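Grekance Skid Day Notes

Hi, and thanks for opening this! It's a small set of notes and lap logs from our beginner car control days, the ones where new drivers get to spin a car on a wet pad with plenty of room and an instructor in the passenger seat. I started it for myself, then Yurani Mamani asked for a copy, then her whole group did, so now it has a README.

What's in the folder

There are 2,913 rows in runs.csv, one per run. A run is a single go at one exercise, so the same driver shows up many times. Columns are driver_id, exercise, entry_speed_mph, surface, tires, spun (yes or no) and comment. The comments are whatever the instructor scribbled, and I've left the spelling alone (sorry, Kilian).

The exercises are braking in a turn, the lane swerve, and the long slippery curve we all call Kitex after the old sign next to it. Each session had up to 18 drivers, split across three cars.

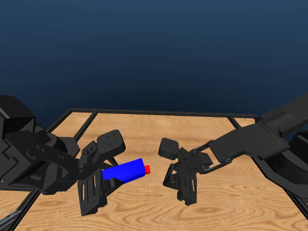 Entry speed comes from the timing gate, and I trust it to the nearest mile per hour and no further. The surface column is a lot fuzzier, because "damp" to Nelly Restrepo is "soaked" to me! If you're plotting the runs, please keep it plain. I like a honey-tan background with a thin black outline, like the tabletop in the render, and deep navy for the spins. It reads well on a phone in the paddock, and it prints fine too.

Things to watch out for

Driver IDs 1 to 15 are instructors doing demo laps. Drop them unless you want very flattering averages (I forgot once and told everybody we'd had a miracle morning). The August runs used older tires on the blue car, so don't compare those with the rest. A blank in spun means the gate was down and the run wasn't scored. Please don't read it as a no.

No names, ages or license details are in here, and I won't be adding them.

Using it

Take it, chop it up, teach with it. Just mention Grekance somewhere. Olga Godinho already has a lesson sheet built on the swerve runs, and she's happy to share if you ask nicely.

Fixes are welcome, especially from anybody who was there and remembers what the comment "did the potato thing" meant. Send me the row number along with the correction and I'll get it into the next version.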